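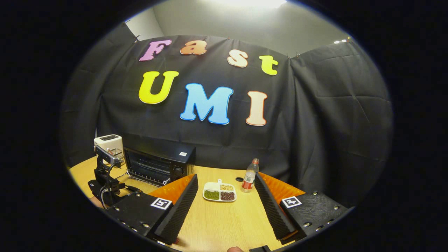

someone at the Pitoddale session asked last time why she can't just type the whole question into the search box and trust whatever comes first. Start with that. Fair question, most of the room will be thinking it. Don't answer yet, come back at the end.

Slide 1. Title, hello, where the loos are. Handout is on the library guide under Systematic Searching, second tab. Say it twice, they never hear it the first time.

What this is: 45 mins on turning a topic into a search. What it isn't: stats, appraisal, referencing software. Appraisal is the March session. Don't get dragged into referencing software.

Slide 2. The messy question
"Do school breakfasts help children?" Put it up, leave it up. Ask the room what's wrong with it. Wait. Let the silence go on a bit.
Things they should come up with: which children, what sort of breakfast, help with what. Someone will say "compared to what" and if they don't, say it.
Tidy version: in primary age children, does a free school breakfast, compared with no school breakfast, improve attendance?
Still not perfect. Fine for today.

Slide 3. Splitting it up
Population, intervention, comparison, outcome. Most have met this already, go fast. Point to make: you don't search all four. Usually population and intervention, then look at what you get. Outcome words are often missing from the abstract even when the paper measured the thing. Comparison hardly ever worth typing in.
Third years will argue about this. Let them, but only for a minute.

Slide 4. Synonyms
Get them writing. Pens, paper, 3 minutes. Breakfast is easy (morning meal, breakfast club, breakfast provision, school feeding). Children is the one with the long tail: child, pupil, schoolchild, primary school, elementary, kids. Remind them American spelling and American school words. Kindergarten, grade school etc.
Truncation: child* gets children, childhood, also childbirth. Pause for the penny to drop.
Phrase marks: "school breakfast" in quotes misses "breakfast at school". Proximity searching if the database has it, and the symbol is different in each one, so look at the help page. I still have to.

Slide 5. OR and AND
OR inside a concept, AND between concepts. Brackets. Draw it on the board, the slide version is too small from the back.
NOT: mostly leave alone. Example, NOT adults throws away every paper that looked at both children and adults. Had a student at Plestdale lose half her results this way and only notice when her supervisor's own paper wasnt there.

Slide 6. Live search
Log in BEFORE the talk. Not during. Use the Cudow account, it doesn't time out.
Line 1: the children words, ORed.
Line 2: the breakfast words, ORed.
Line 3: 1 AND 2.
When I ran it in October, line 3 gave 3469. Ask if they would read that many. Groans.
Then subject headings. Show the tree, show explode, explain in one sentence that somebody has tagged the papers so you don't have to guess the wording. New papers may not be tagged yet, so do both, heading plus free text.
Then limit to title and abstract and add the attendance words as a test. 198 when I did it. Looks lovely. Ask what has gone missing. (Point back to slide 3.) Number will have moved by now, don't panic if so.
If wifi dies: screenshots are at the end of the deck, after the thank you slide. Do not scroll through the thank you slide looking embarassed like last time.

Slide 7. Writing it down
Database, platform, date searched, full search string, number of hits. Save it in the account AND paste it somewhere else. Apaza template is fine for this, the short one, linked from the guide. The long one has a tab nobody fills in.
Try 2 databases minimum for an assignment. More for a dissertation, come and see us.

Slide 8. Back to the first question
So, why not just type it in. For a quick look, do. I do it myself. But the order of results is decided for you, it changes, and you can't write down how you got there. If someone else can't repeat it then it's hard to call it a systematic search. Also you'll not know what you missed.
Same goes for asking a chatbot for references. Check every one exists. Keep this short, they've had the lecture.

Slide 9. Over to you
Work in pairs, own topic if they have one, otherwise the vitamin D card or the salt card. Ten mins. Walk round. Usual snags: whole sentence in one line, lower case or (some databases want capitals), brackets not closed, too many limits ticked at the start.

Questions. If none, ask what they'd do with a search that gets zero. Answer: take the last thing off.

Remind them 1 to 1s are bookable through the guide, half an hour each, bring the question written down even if its rubbish. Feedback form, QR on last slide. Log out of Cudow. Take the adaptor home.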